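Modstead Storage Units - Frequently Asked Questions

Last updated April 2025

How do I reserve a unit?
Call or use the form. We need a name, a phone number and the size you want. No deposit until you sign.

What sizes do you have?
Closet, half garage, full garage. Closets go fast in August when the students move. Get on the list early if you want one.

Can I see a unit first?
Yes. Come to the office at the Bernus Road gate during office hours and ask. Takes five minutes. Bring ID or we can't let you past the gate.

What does it cost?
Depends on size and how long. Rate sheet is at the desk. Pay for the year up front and you get 20 percent off. No discount on late accounts, please don't ask.

When is rent due?
First of the month. Five day grace period. After that a late fee, then your gate code stops working until its paid.

What are the access hours?
6 am to 10 pm, every day, holidays too. Office hours are shorter, see the sign on the door. Gate locks at 10 sharp. If you're still inside, call the night number on the keypad.

Are units heated?
Gunawan building, yes. Imivik building, no. Don't put candles, records or anything with a screen in Imivik over the summer.

Do I need insurance?
Yes. Basic cover is $2,000 and gets added to your bill unless you show us your own policy. Homeowners or renters is often fine, check with your agent.

What can't I store?
Gas, propane, paint thinner, fireworks, food, plants, animals, tires (more than one set). Nothing stolen, obviously. You can't sleep in a unit either.

How much weight can the upstairs floor take?
Closets on the upper level, 800 pounds total. Safes and engine blocks go on the ground floor. Elevator is first come first served.

Do you supply locks?
We sell them at the desk. Or bring your own, disc type only. One lock per door, we keep no spare key. Lose yours and we cut it, you pay for the new one.

Can I put up shelves?
Free standing, fine. Nothing drilled into walls or doors. Leave a gap behind so air gets thru.

My unit number has four digits, which building is that?
Starts with 1 is Gunawan, so 1,177 is Gunawan. Starts with 2 is Imivik. Ignore the comma on the invoice, the billing program adds it.

How do I move out?
Ten days notice in writing or email. Sweep it, take your lock off, tell the desk. If the lock is still on we keep charging.
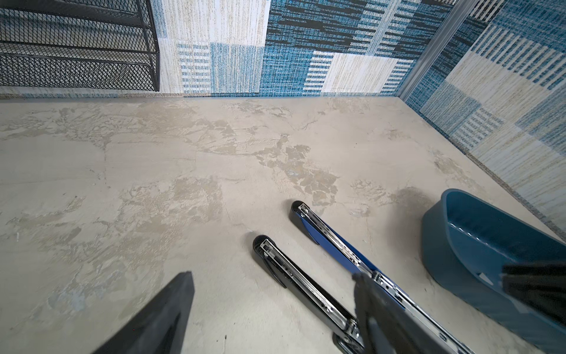
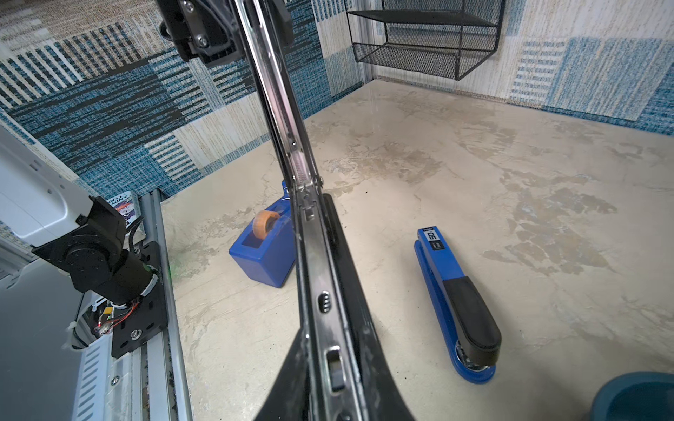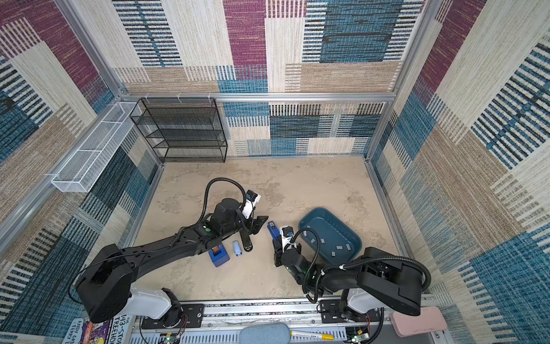
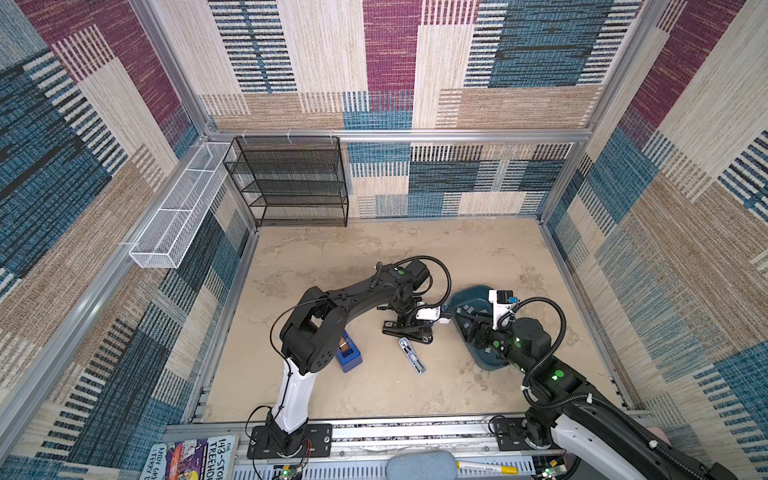
Last photo: black wire-mesh shelf unit at the back, long white wire basket on the left.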